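In Defense of the Unmatched Plate

My sister-in-law came over for dinner last winter, opened my kitchen cabinet to help set the table, and stood there long enough that I asked if something was wrong. "Where are the real ones?" she said. She meant the plates. She was looking at a stack of blues, greens, yellows and pinks, hardly two of them alike, and she figured there had to be a good set put away somewhere, the way her mother has one and my mother has one.

There isn't one. There used to be! We got married with a registry like everyone else we knew, and we asked for white dinnerware with a thin gray line around the rim, service for twelve, and people were very generous, and for years I owned a big heavy pile of plates that I never once enjoyed looking at. I've been thinking about that pile ever since, and I've decided I have opinions.

The first one is that a matching set starts dying the day you open it. You break a salad plate in the first month, and now you have twelve of this and eleven of that. Then a bowl goes. Then you lose two dinner plates in one evening because your husband thought he could carry all of them plus the gravy. By the time we moved to Salcedo Street we were down to seven dinner plates, nine salad plates and three bowls, and every time I set the table for eight I felt like I was apologizing for something. I looked up replacements and the pattern was gone. You could still get single pieces from resellers, if you were willing to pay more for one plate than I'd pay for a pair of shoes, and I wasn't.

With colors that never matched in the first place, you can't come up short. One breaks, you sweep it up, you say a bad word, and you move on with your life. The table looks the same as it did last week. I bought my first colored ones at a yard sale three blocks from here - a green one and two yellows, from a man named Ieuan Price who was moving to be near his kids and wanted everything out of the garage by noon. He threw in a butter dish. I still use it, although the lid belongs to some other butter dish and rocks when you set it down.

My second opinion is that plates ought to be where you can see them. I know this is a minority position. Kitchens now are all smooth doors and no handles, and you have to push on the wall like you're in a haunted house to find a glass. But if you've got plates in nice colors, why would you shut them in the dark with the cereal? Stand them up! A rack on the counter, a rail on a shelf, a groove along the back of the table, anything that lets you see the whole round face of the thing or even just a stripe of it from the side. My grandmother kept hers on end in a wooden rack over the sink, and what I remember about her kitchen, more than any meal she cooked in it, is the row of edges.

Blue, mint and salmon are my favorites together, and I'll go to the mat for that combination. It sounds like a baby shower when you say it out loud. On a plain cream table against a pale wall, though, it's about the most cheerful thing you can do to a room without picking up a paintbrush.
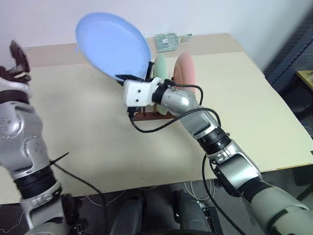

Light blue, mint green and salmon pink, with a cream tabletop and a pale wall to show them off.

I want to say something about that pale wall, too. People hear "colored plates" and picture a kitchen that's shouting at them, with a checkered floor and a rooster on everything. You don't need any of it. Soft colors do best when the stuff around them keeps quiet. My own kitchen was a mustard yellow when we moved in, and the plates looked sick against it, all of them, even the blue. We painted it off-white one weekend in January, with the windows open and our coats on, and it was like getting new dishes for the price of two gallons of paint.

Now, the case for the other side, because my friend Iker Manzano reads everything I write and he'll be in my inbox by lunch. Iker cooks for a living and he believes in white plates the way some people believe in flossing. Food looks best on white, he says. You can see the sauce. You can see if there's a smudge on the rim. Nobody ever had to wonder whether the beets went with the china.

And fine, he's right about restaurants. If I were paying restaurant prices I'd like a white plate and I'd like to see the smudge before I ate next to it. But I'm not running a restaurant, I'm making scrambled eggs on a Tuesday, and scrambled eggs on a light blue plate are a beautiful thing (they really are, try it). Tomato soup in green. Plain rice looks good on pink, and plain rice needs all the help it can get. The only real failure I can report is spaghetti with red sauce on the salmon, where everything kind of went the same color and my son asked if he could have it in a bowl.

Iker's other complaint is stacking. Mismatched plates don't nest, he says, and you end up with a wobbly tower that takes up twice the shelf. He's got me there. My yellow ones are deeper than everything else and they sit on top like hats. But see above about standing them up! Plates on edge don't care what their neighbors look like. You can grab the one you want from the middle without lifting nine others off it first, and I'd argue you chip fewer, though I admit I haven't kept score.

What gets me is the money side. I was in a home store last month, just walking through, and they had a boxed set called Hurkis on display, sixteen pieces in a color I would describe as wet sidewalk. It was handsome. It was also $424. The bigger box, with the serving platter, was $549, and a woman next to me was trying to decide between them with a look on her face like she was buying a car. I wanted so badly to take her by the elbow and drive her to a thrift shop. For the price of the small box you could buy a plate in every color there is, plus lunch, and then spend the next ten years not caring what happens to any of them.

That's what I'd say the good set really costs you, all the caring. My mother has hers in quilted zip cases with a felt circle between each plate, and she takes them out at Thanksgiving and washes them by hand and doesn't let anyone help. She doesn't sit down until the last one is zipped back up. I love her and I love that china (it was her mother's, and it has tiny violets on it), and I'm told it's coming to me someday. When it does, I plan to take it out of the cases and mix it in with everything else, so somebody can have toast on the violets. I haven't told her this. Please don't tell her this.

If you're tempted, you don't need a plan. Start with whatever's left of the set you have, and stop replacing it. Pick up a plate when you see a color you like, dinner size, nothing with metallic trim if you use a microwave. Put the round ones in with the oval ones. Let the kids have favorites. Mine fought over a single orange plate for the better part of a year, and I could've bought a second orange plate to keep the peace, but I think they liked the fight.

My sister-in-law ended up setting the table that night with one of every color, and she took her time over it, swapping the green and a pink back and forth until she was happy. Then she asked me where the yard sales are.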